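Marix Large Storage Basket, dark brown

Bought as a replacement for a Climden fabric tub that lost its shape after 11 months. The requirement was simple: a rigid container for blankets and spare cushion covers, to stand against a wall in the spare room and be reached into from above.

The basket arrived from Sikadach in a single carton with 2 sheets of card and no instructions. None are needed. There was some dust from the weave in the bottom of the box, and the basket was brushed out with a dry paintbrush before use. A faint smell of varnish cleared in a few days with the window open.

Construction is woven wicker with a thick twisted rim. The rim is the best part of it. The strands are wrapped round a core like rope, and it stays comfortable in the hand when the basket is dragged full across carpet. Under the rim there is a band of wavy weave, then a plainer, more regular pattern on the inner wall. The finish has a slight gloss, with reddish tones on the raised parts. 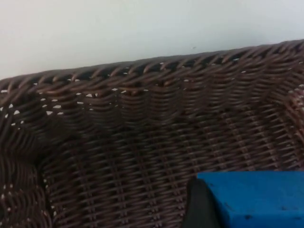 The weave is not solid. Small gaps let light through near the top and down the corner, so anything stored inside gets some air. Dust gets in the same way. For blankets this is acceptable; for fine knitwear a cotton liner would be sensible. Marix sells one separately, but a pillowcase slit down one side does the same job.

Load was tested with 18 kg of books for one night. The sides bowed a little and recovered by morning. The base did not sag. Loose ends of cane inside were few, and those near the base were trimmed with side cutters.

The rounded corners waste a little space compared with the square Ots crate, which holds folded items more neatly and costs less. The Ots is also uglier and has sharp top edges - a fair trade in a garage, less so in a bedroom.

At 70 pounds the price is high for a basket without a lid. Cleaning is slow, as fluff settles between the strands and has to be brushed out before vacuuming.

Rating: four out of five. One mark off for the price.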